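Home | Issues | Methods Papers | Datasets | About | Contact

Keeping a Single-Arm Tabletop Cell in Service: Setup, Checks and Repairs
June 28, 2022 — by the Skira cell group

3. Cell Setup and Upkeep

3.1 Work surface

The Skira cell is built on one large table. We cover the top with smooth brown paper and lay blue painter's tape over it in a grid (Figure 1). We tried printed mats first. They looked better, but they shifted when the arm pressed on them and they were slow to replace. Paper and tape can be changed in one morning by one person.

The grid has two uses. It tells the operator where to place objects at the start of a trial, and it gives a quick visual check on the arm. The crossing nearest the center of the table serves as our home mark. Its position in the robot base frame is stored in the Pumel control software, and every other cell position is worked out from it. The cells are close to the same size but were laid by hand, so we measure each crossing after the tape goes down and store the measured values. The planner never uses the nominal spacing.

The paper is replaced when it tears or when creases start to lift the tape. Between January and the end of the study it was replaced twice. After each change we repeated the full measurement, and results from before and after a change are kept in separate folders.

3.2 Arm and gripper

The arm is a six-axis Universal Robots unit with a black two-finger gripper. It reaches across the table from one side, which leaves the far cells usable but puts some of the near cells under the forearm when the wrist is over the center. We do not place objects in those cells during a trial.

The gripper mount was the source of most of our early trouble. The screws holding it to the tool flange were tightened by feel when the cell was first built, and one had backed out by the second week. The fingertips then drifted to one side by a small amount that changed with wrist angle, and this looked a lot like a calibration fault. We recalibrated three times before anyone put a wrench on the mount. The screws are now set with a torque driver and marked with paint so that any turning shows.

3.3 Cable routing

The gripper cables run outside the arm. They are held along the forearm with black tape and then pass over the wrist in a loose loop to the gripper. The size of this loop matters. In the first layout it was short and neat, and the cable pulled tight whenever the last joint turned past its middle range. A connector failed after 513 trials. We replaced it, lengthened the loop, and limited the rotation of the last joint in Pumel.

A long loop has its own cost — it can catch on tall objects. We therefore keep the approach height at 20 cm for all moves between cells and lower the gripper only once it is over the target. The tape on the forearm loosens with time and is checked at the start of each week. Cable ties were tried there and dropped, as they pinched the jacket.

3.4 Daily check

Each working day begins with the same check. The operator clears the grid, sends the arm to the home mark and lowers the gripper slowly over the tape crossing. If the offset between the fingertips and the crossing is more than 2 mm, the cell is taken out of use until the cause is found. The order of search is fixed: mount screws first, then fingertip wear, then paper movement, and calibration last. The check is repeated after any collision stop, however light.

The operator then runs 20 open and close cycles and listens for a change in sound. Results go into the Fotus log along with the name of the Pumel program in use. A second cell at Yuan follows the same list with a different table height, and its log is kept separately.

Comments

tk_bench: Did you ever try marking the home crossing with a pin hole under the paper? Our tape creeps at the edges after a few weeks.

Skira cell group: We haven't. We remeasure after every tape change, but a fixed mark in the tabletop would save time.

millrow: Same connector problem here. A longer loop fixed it for us too. What torque are you using on the mount screws? 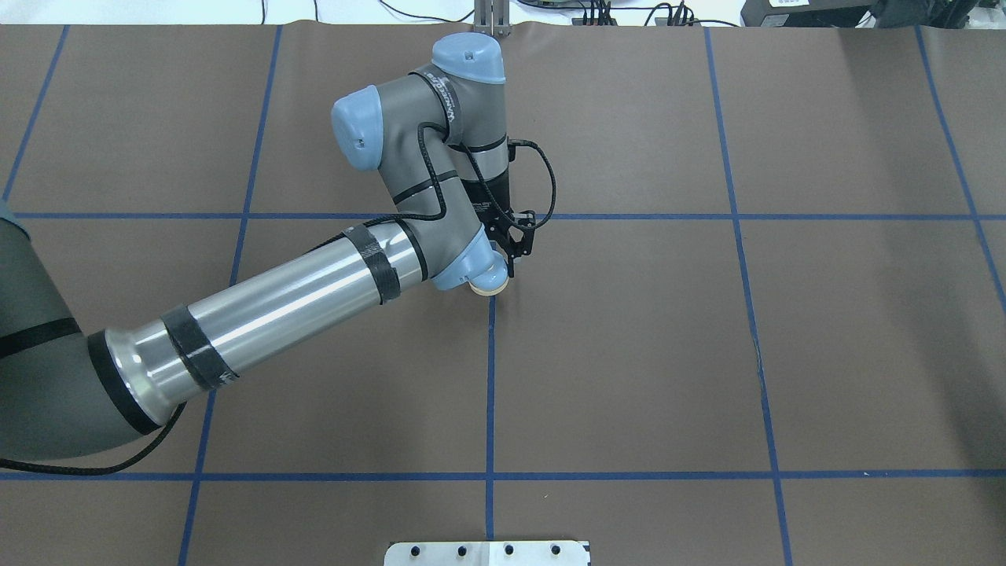

Figure 1. Six-axis arm with its gripper over the home mark, a tape crossing near the center of the table.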